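Taschen, Tüten, Tütchen: Unser Auspacktag geht in die zweite Runde

Was haben wir uns über eure Zuschriften gefreut! Im April hatten wir gefragt, wo bei euch eigentlich all die Einkaufstüten, Stoffbeutel und Kleinigkeiten landen, die nach einer Reise oder einem langen Stadtbummel übrig bleiben. Bis zu 85 Antworten kamen zurück, manche davon über zwei Seiten lang, und ein Ort wurde immer wieder genannt: das Bett. Alles drauf, einmal ausbreiten, und dann wird sortiert – herrlich!

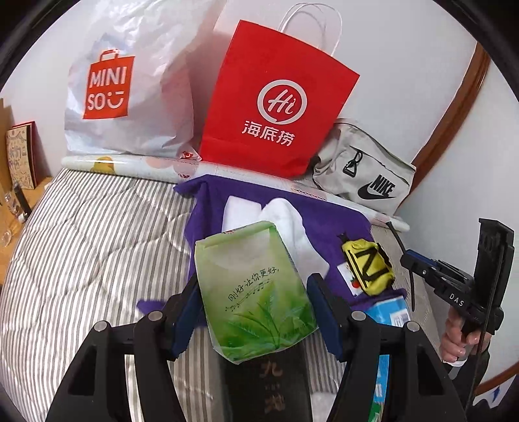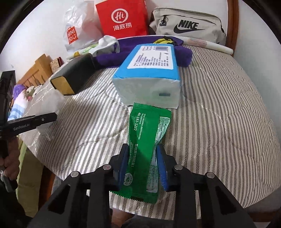 Gestreifte Decke drunter, lila Stoff mittendrauf, und schon sieht man viel besser, was man eigentlich alles hat. Wir machen es inzwischen so: zuerst die großen Tüten nach hinten an die Wand, dann alles Flache und Gerollte davor, und die kleinen Sachen (Taschentücher, Päckchen, Proben) ganz nach vorn, wo man gut drankommt. Papiertüten mit Kordelgriff bitte unbedingt aufheben, die sind als Geschenktüten Gold wert! Stoffbeutel wandern ineinander, der größte kommt nach außen.

Nesrin Gezer schrieb uns dazu, sie leere grundsätzlich jede Tüte ganz aus, bevor sie die nächste anfasse, sonst finde sie noch im Herbst irgendwo ein vergessenes Päckchen. Und die Knistertüten aus Plastik falte sie zu kleinen Dreiecken, 19 Stück passten bei ihr in einen alten Schuhkarton. Das probieren wir sofort aus!

Die nächste Runde dreht sich um Schubladen. Schickt uns eure Tricks bis zum 12.07.2018, gern auch die halbfertigen, einfach als Antwort auf diesen Newsletter.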